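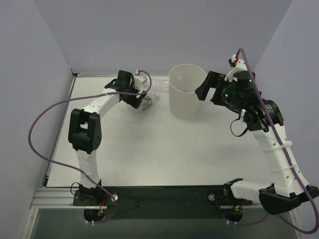
Bottle deposits going up in June – is anyone else's household fighting about this?

kneath_kitchen wrote:
So our state is raising the deposit and now my husband wants to save every single bottle in the garage. We already have two trash bags full out there and it smells like old soda. I used to just toss everything in the curbside bin and feel fine about it. Does anybody really make enough from returns to bother? And do you leave the caps on or take them off? My mother says off, the sign at the Trelen Market machine says on, and the city flyer doesn't mention caps at all.

porchlight47 wrote:
Caps on. Ours went to caps on a few years back and the machine doesn't care. What it does care about is the label. If the label is torn so the bar code can't be read, it spits the bottle right back at you. And don't crush them! I watched a guy at the Dollow center feed in a whole bag of flattened ones and every one came back out.

mossy_gutter wrote:
Going to disagree on crushing. If you're doing curbside, squash them, they take up half the space. It's only the deposit machines that want them round. People mix these two up constantly and then yell at the kid at the counter.

porchlight47 wrote:
She asked about deposits.

mossy_gutter wrote:
She asked if it was worth bothering, and for me the answer is no, so curbside, so crush. I did the math one summer. I took back 200 bottles over the season and after gas I'd bought myself a sandwich. The line was 30 minutes the last time I went and the floor was so sticky I lost a flip-flop.

tin_and_twine wrote:
Depends how far you drive though? I pass the center on my way to work, so it costs me nothing. I keep a bin right where we use the bottles and empty it when it's full. The soft plastic is what gets me. Shrink wrap, bread bags, the crinkly stuff off a case of water – my kids throw it all in with the bottles and I'm the one digging it out again.
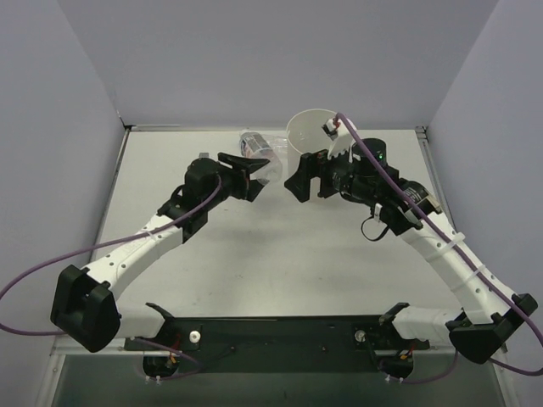 Bottle, crinkly plastic, bin. The first one's fine, the second one isn't.

kneath_kitchen wrote:
Wait, the crinkly stuff isn't recyclable?? I've been putting it in curbside forever.

tin_and_twine wrote:
Not in most curbside programs, no. It wraps around the sorting equipment. Some grocery stores have a drop box for it by the front door. Mine takes bread bags and the wrap off paper towels as long as they're clean and dry. Check yours before you haul a bag over there.

nandirau_nights wrote:
I'll be the grump. We moved out to Nandirau Heights and there's no curbside at all, so the deposit is the only reason anything gets returned in this house. Raise it more, I say. When it was low, people pitched bottles out of truck windows and I was the one picking them out of my ditch.

mossy_gutter wrote:
Okay, the ditch thing is fair. I still think it's a pain for older folks who can't lug bags around. My aunt gives hers to the scouts and lets them keep the money.

kneath_kitchen wrote:
Ooh, I like the scouts idea. Husband gets his garage hoard, somebody else gets the sticky floor. Rinsing them tonight because I can't take the smell anymore.

Comments (3)

greenbeanjar: We rinse with leftover dishwater. No smell and no extra water.

dollow_dad: The Dollow center has 2 machines now and one is usually down. Go early.

sudsy: Still team caps off. They pop loose in the bag anyway.

Last updated October 10, 2026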